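**Ticket: bike cuts out when warm, restarts after a rest**
Status: still open, but getting there
Opened 31 Dec 2020

OK so, the bike is a 400 twin, carbs, air cooled, bought in the fall from a shop in Ploltoldale. It starts on the first push every single morning and pulls great for the first few miles. Then it coughs, loses one cylinder, loses the other one, and I'm coasting onto the shoulder with my thumb on the button. Ten minutes of standing there looking silly and it fires right up again!

**What I've tried so far**

Fuel first, because everyone on the Hendari owners' board said fuel. I drained the tank, cleaned the petcock screen (a bit of rust, nothing scary) and put in a new filter. Next ride, same thing. I tried it with the gas cap cracked open in case the vent was blocked, and it died at almost the same spot by the feed store.

Then plugs. The old ones were sooty so I swapped them, gapped them, felt very pleased with myself, and got maybe a mile further. Could be luck.

Charging is fine, by the way. I get 14.1 volts at the battery with the revs up, and the connectors on the regulator are clean – I did those back in December when I had the seat off anyway. 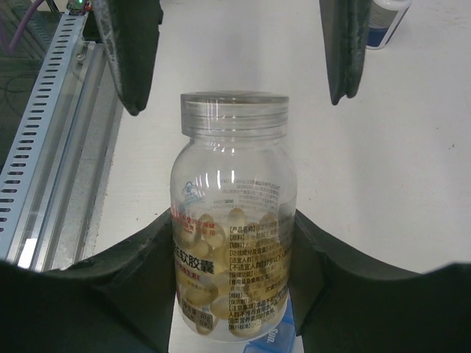 So that left ignition. The manual (a Fisley one, the spiral-bound kind, and the wiring page is nearly unreadable) says the pickup coil should read between 165 and 200 ohms. Cold, mine reads 172, so I'd crossed it off weeks ago. Dumb move! This time I rode until it quit, pulled the side cover right there on the shoulder and stuck the meter on it while everything was too hot to touch. 472. I checked it twice and then swapped the meter leads around just to be sure. By the time I'd eaten a granola bar it had drifted back down and the bike started.

**Where I am now**

Ordered a replacement pickup from Khoury. They had two listed for my year and the only difference I can find is the connector – mine is the flat two-pin with the little tab on the side, so I went with that one. I've also got a new cover gasket coming, as the old one tore when I was rushing.

**Questions for anybody who's done this job**

- Does the air gap need setting on these, or do the screw holes only let it sit one way?
- Is there a trick to getting the wire past the sprocket cover without taking the shifter off?
- Should I do the coils too while I'm in there? They test fine cold, but so did the pickup...

I'll update the ticket once the part's in and I've made it past the feed store and back.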